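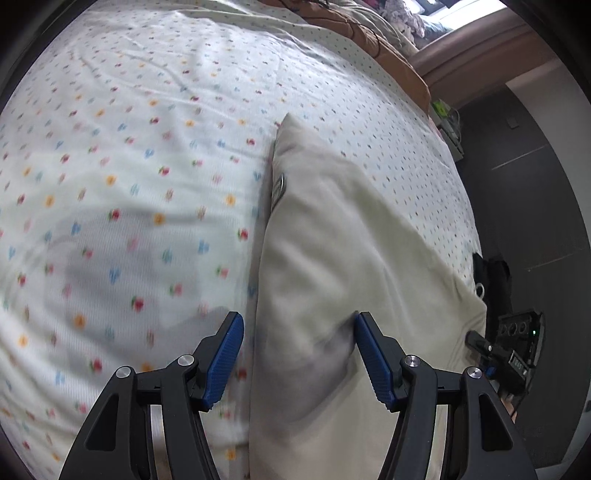

Strip, shake, fold: a morning with the woman who makes the beds at Zasley House

Beds first. Always beds first, she says, before the bathroom, before the windows even. She has been doing rooms at Zasley House in Rerdale for long enough that she talks with her hands full and does not stop for questions.

"You can ask me stuff, but you walk with me," she said at the door. So we walked.

There are 51 beds across the main house and the annex. Not all in use in winter, plenty in use by June. Her limit for a full change is 40 minutes and that includes carrying everything down to the hamper. She says she hardly ever needs it all. Bulky duvets are what eats the time.

"Plain covers show everything. Prints forgive you," she said. She likes a small print on a bottom sheet, little flowers, fruit, whatever, and a plain beige on top of it. "Then you see right away which is which when it's all in a heap. White on white, forget it, you're pulling at the wrong corner half the morning."
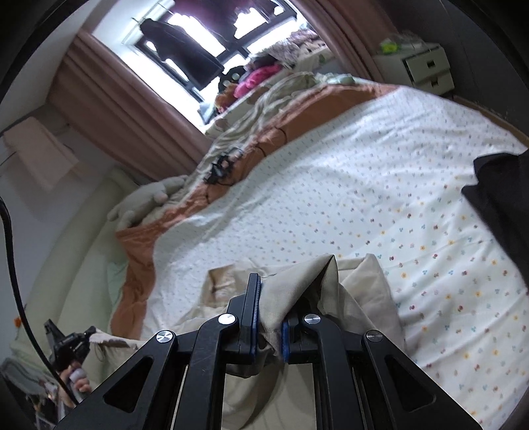
By the Rerdale Rooms & Houses desk
Filed under: Home, Laundry

Her first rule is to look before you pull. Guests leave things in bedding. Cords, mostly. Also socks, also soft toys, and those go up on the shelf by the stairs untill someone calls.

"I check the top, I check the fold, then I grab," she said. "A charger in the washer is a bad day."

Her second rule is about where you grab. Middle of the cloth, she says, if you only want it out of the way. Corners if you are going to fold it. People mix these up. They take it by the middle, lift, end up with a tent, then try to fold the tent.

What about fitted sheets? Big sigh. "I roll them. I don't care. Put that in."

The house used to wash everything on site. Now the big pieces go out to Nugroho, the laundry down by the depot, and only pillowcases stay. Last count in the linen room was 286 sets, and she did the counting, on a stepladder, with the radio on. Some of the sets are from Staltex and she has opinions on those. Good seams, she says. Labels too stiff. She wants the label at the foot end and will turn a pillow around to get it there.

Blankets she leaves for last. A quilted one comes off to the side, never the floor, and she'll bunch it along the edge of the matress so it is right there when the new sheet is on. "It looks messy. It's meant to look messy, I'm in the middle of it."
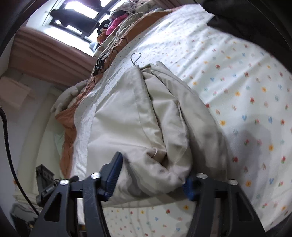
Duvets get rolled before they get carried. She showed me with her arms - fold in the long sides, then roll from the foot, squeeze as you go. Flat folding is for the closet. "You carry a flat one down the stairs, you're going to step on it. Everybody does it once."

Loose threads she snips, never pulls. Small scissors on a string round her neck. Marks get a dab of dish soap before the bag goes to Nugroho, and a safety pin next to the spot so they can find it.

I asked what she does at home. Does she make her own bed?

"Most days. Not the corners."

She had four more rooms to get through before noon and was already out in the hall, asking me to bring the pillows.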